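Casual Game Design, week 4: hints, clutter and the scene that plays fair

These are my notes from the lecture, tidied up a bit, with the bits I skipped put back in (we ran out of time, as we always do when I start talking about hint buttons). Bring them to the workshop on Sunday, with your scene list printed out if you can manage it.

Where we'd got to

Last week we played the first chapter of Zoveck together and most of you hated the attic. Good! I hate the attic too. You're asked to find a thimble, a fork, a moth and a ladder, and the ladder turns out to be a pattern of stitches on a cushion. Half the room found it by clicking wildly, and the other half pressed the hint button and groaned.

So the question for this week is what makes a hidden object fair. I don't mean easy. A fair object can take you ages to find, but when you do find it you say "oh, of course", and when an unfair one lights up you say "how was I meant to know that?" Keep those two sentences in your head while you're testing, because your players will say them out loud if you sit next to them and keep quiet.

The three ways to hide a thing

I use a very plain list for this, and you're welcome to argue with it.

1. Cover. Part of the object is behind something else. My rule is that enough of the outline has to show for a player to name it. The handle of a teapot is fine. The lid knob of a teapot could be anything.

2. Colour. The object sits against something of nearly the same shade. Lovely when it's done gently, horrible on a cheap phone in sunlight, so do test it on the worst screen you own.

3. Company. The object is in full view but surrounded by things with a similar shape, so a pencil among knitting needles, say. This is my favourite of the lot, and it's the one beginners use least, I think because it takes more drawing.

What you mustn't do is stack all three on the same object. Pick one, or two at the very most in a late chapter. The cushion ladder in Zoveck uses colour and company and then changes the scale as well, and scale is a separate cheat that I'd leave alone until you've shipped something.

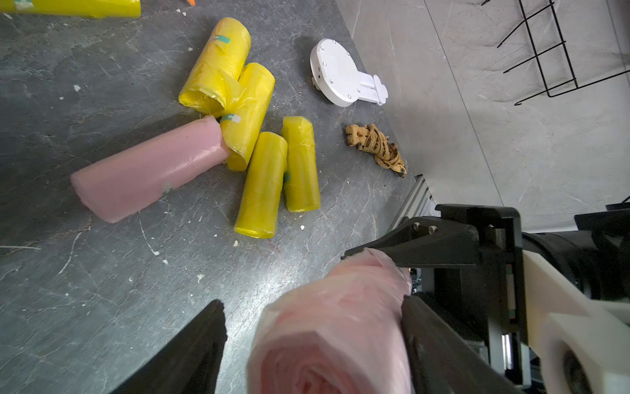 Niall Guthrie: I don't agree about scale, though. Half the fun in the old ones was finding a tiny elephant painted on a plate. If you take that away, aren't you just tidying somebody's house?

I've left that in because it's a fair point and we argued about it for a good part of the break. My answer is that the tiny elephant works when the game has taught you to expect it. If chapter one has a boat in a bottle and a castle on a biscuit tin, then I know I'm in a world where size is up for grabs, and I start looking at the plates. If every object for six chapters has been life size and then you spring the elephant on me, I feel cheated. So teach it first, then use it as much as you like.

The word list

Please, please read your word lists aloud. "Bow" might be a ribbon, a weapon or the front of a ship. "Bat" is nearly as bad. Some designers do this on purpose and I'll admit it can be funny once, but if your game is going to be translated the joke dies on the spot and the poor translator has to pick one.

Hepburn handles this well. It's a seaside mystery, quite short, with a boarding house and a missing violin, and wherever a word could be read two ways the list gives you an adjective as well: "velvet bow", "cricket bat". It costs nothing and the scene isn't any easier for it. Have a look at the boarding house kitchen in particular, which has the best use of company I've seen in ages (a whole dresser of jugs, and you want the one with no handle).
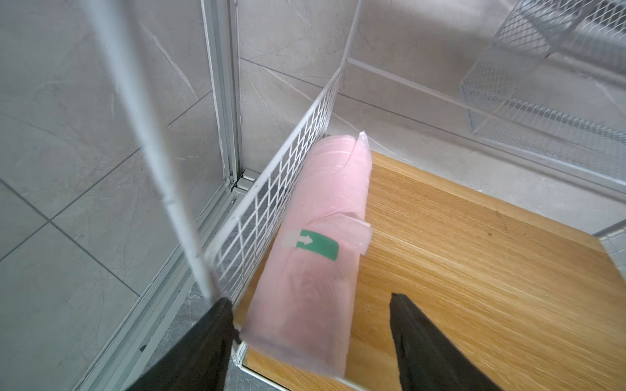

Hint buttons

Right, the part I get cross about. A hint button has to do two jobs: get a stuck player moving, and not make them feel stupid for using it. Most manage the first.

The timer is where it usually goes wrong. Skoretti makes you wait 99 seconds between hints, and I've watched people put the phone down and make tea. By the time they came back they'd forgotten what they were looking for! Sivisberg goes the other way, with a hint every few seconds and no cost at all, and then people lean on it from boredom and the scenes go by in a blur.

I'd start with a short wait and make the first hint vague. Light up a quarter of the screen, so the player still gets to do the finding. If they press again, narrow it down. A third press shows the object. Nearly everyone stops after the first, in my experience, and they're pleased with themselves when they do.

Don't punish wrong clicks by freezing the pointer. I know why it's there, it stops people hammering the screen, but it feels like being told off. If you must do something, take a few points away. Skoretti docks you 300 for a run of wild clicks and I barely noticed.

For the workshop

Draw one scene, on paper or on screen, whichever you're quicker at. Hide ten objects and write next to each one whether you've used cover, colour or company. Then give it to somebody who isn't on the course and say nothing while they play. Write down what they say when they find each thing, even if it's only a grunt.

If you've got time left over, swap two of the words on your list for worse ones and try it on a second person. You'll see the difference straight away, usually in the face.

Next week is inventory puzzles, so have a think about why you always end up carrying a crowbar.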